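## 4. 卓上・床置きトレーによる小物の仮置きと整理

本章では、文具、医薬品の外箱、小型容器などの小物を、縁付きトレーを用いて一時的に集約し、所定の収納場所へ戻すまでの手順を定める。対象は、Pandine 居室の共用収納(管理番号 199)及びこれに付属する引き出しとする。個人の私物入れ、冷蔵保管を要する物品、鍵付き保管庫の内容物は、本章の対象に含まない。

収納棚本体の組立ては第2章、棚板の高さ調整は第3章を参照すること。

### 4.1 用意するもの

- 縁付きトレー(長方形、内面が白色のもの)
- 乾いた柔らかい布
- 中性洗剤を薄めた水及び拭き取り用の布
- 仕分け用の小袋
- 油性マーカー
- 整理記録票(様式 486)

トレーは、内面が無地で淡色のものを選定する。柄物のトレーでは、小さなキャップや錠剤シートの切れ端を見落とすおそれがある。縁に金色等の装飾が施された製品を使用する場合は、4.6 に定める手入れの方法に従うこと。

> **注記** Umex 製の仕切り板を併用する場合は、仕切り板を外した状態で本章の手順を行い、収納場所へ戻す段階で取り付ける。

### 4.2 設置場所の準備

1. トレーを置く面を決定する。机上に十分な余地がない場合は、床面を使用してもよい。
2. 床面を使用する場合は、人の通行及び扉の開閉を妨げない位置を選ぶ。
3. カーペット上に置くときは、糸くず及び細かな塵をあらかじめ取り除く。濃色のカーペットでは白い塵が目立つため、作業後にも再度確認する。
4. トレーを静かに置き、四隅ががたつかないことを確かめる。毛足の長い敷物の上では、トレーがわずかに傾くことがある。傾きが認められるときは位置を変更する。

> **注意** 床面に置いたトレーをまたいではならない。踏みつけによりトレーが破損し、けがをするおそれがある。

> **注意** 直射日光の当たる場所及び暖房器具の付近には設置しないこと。医薬品の品質に影響を及ぼす場合がある。

### 4.3 小物の集約

1. 引き出しの中身を一段ずつ取り出し、トレーに移す。複数の段の中身を同時に移してはならない。
2. 箱類はトレーの一方の側に寄せ、反対側を空けておく。空けた側は、以後の仕分けに使用する。
3. 筆記具は、軸が互いに重ならないように置く。
4. 小型の瓶は、蓋が閉まっていることを確認してからトレーに入れる。横に倒した状態で置く場合は、蓋の緩みに特に留意する。
5. ふたの開いた紙箱は、そのままの状態で置く。この段階でふたを閉じると、中身の有無を確認した箱と未確認の箱との区別がつかなくなる。

トレーの容量を超えて小物を積み上げないこと。縁より高く積まれた箱は、持ち運びの際に落下しやすい。入りきらない場合は、残りを引き出しに戻し、次回の作業として扱う。

### 4.4 仕分け

集約した小物は、次の表に従って区分する。

| 区分 | 対象 | 収納先 |
|---|---|---|
| A | マーカー、ペンその他の筆記具 | 上段・浅型引き出し |
| B | 医薬品の箱及び瓶 | 中段・ふた付き容器 |
| C | 空箱、添付文書のみの箱 | 回収又は廃棄 |
| D | 判別できないもの | 保留袋 |

#### 4.4.1 筆記具(区分 A)

1. キャップの有無を確認する。キャップのないものは、合うキャップがトレー内に残っていないか調べる。
2. 不要紙に試し書きを行い、かすれるものは廃棄に回す。
3. 軸が同色の筆記具が複数ある場合は、キャップ又は端部の色、軸の帯の有無により見分ける。外観のみで判断しがたいときは、試し書きの色を優先する。
4. ペン先の向きをそろえて引き出しに収める。

筆記具に似た細長い筒状の製品には、化粧品や塗り薬が含まれることがある。表示を読み、筆記具でないと判明したものは区分 D とし、担当者の指示を受ける。

#### 4.4.2 医薬品の箱及び瓶(区分 B)

1. 外箱の表示により、品名及び使用期限を確認する。
2. 箱を開け、中身が外箱の表示と一致することを確かめる。
3. 添付文書は、折り目に沿ってたたみ、同じ箱に戻す。
4. 期限内のものは、表示面を手前に向けて容器に収める。背の高い箱は奥、低い箱は手前とする。
5. 期限を過ぎたもの又は期限が判読できないものは、小袋に入れて封をし、整理記録票に記入したうえで担当者に引き渡す。

> **警告** 瓶の中身を別の容器に移し替えてはならない。表示のない容器に入った医薬品は、誤用の原因となる。

> **警告** 乳幼児の手の届く場所にトレーを置いたまま離席してはならない。短時間の離席であっても、トレーを高所に移すか、中身を収納場所に戻すこと。

#### 4.4.3 空箱(区分 C)

空箱は、バーコード及び製造番号の表示部分を切り取る必要があるか否かを確認してから廃棄する。補充発注に使用する箱については、表示部分を切り取り、整理記録票の裏面に貼付する。処方に係る個人の氏名が記載されたラベルは、判読できないように処理すること。

### 4.5 収納場所への復帰

1. 引き出しの底面を乾いた布で拭く。
2. 区分 A、区分 B の順に、トレーから収納場所へ移す。
3. トレー内に残ったものがないことを確認する。白色の紙片は内面と見分けにくいため、指先で軽く触れて確かめる。
4. 整理記録票に作業月及び作業者名を記入し、収納棚側面の差し込みに入れる。

区分 D の保留袋は2か月を限度として保管する。期限までに用途が判明しないものの取扱いは、設備担当 Ivar Solberg に照会すること。

### 4.6 トレーの手入れ

- 内面は、薄めた中性洗剤を含ませた布で拭き、その後に水拭き及び乾拭きを行う。
- 装飾のある縁は、柔らかい布で軽く拭く。研磨剤、金属たわし及び溶剤は使用しない。
- マーカーのインクが付着したときは、速やかに拭き取る。落ちない場合は無理にこすらず、Nakajima の補修窓口に相談する。
- 保管時は、トレーを立て掛けず、水平に置く。

交換用トレーを請求するときは、請求書の品目欄に Fonow 部品番号 2913 を記入する。

### 4.7 整理の頻度

共用収納の整理は、毎年1月に実施することを原則とする。医薬品の容器については、これに加え、補充の都度、使用期限を確認する。
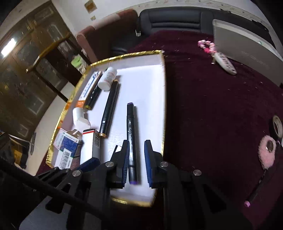
図 4-1 箱類を左側に寄せたトレー(カーペット上での使用)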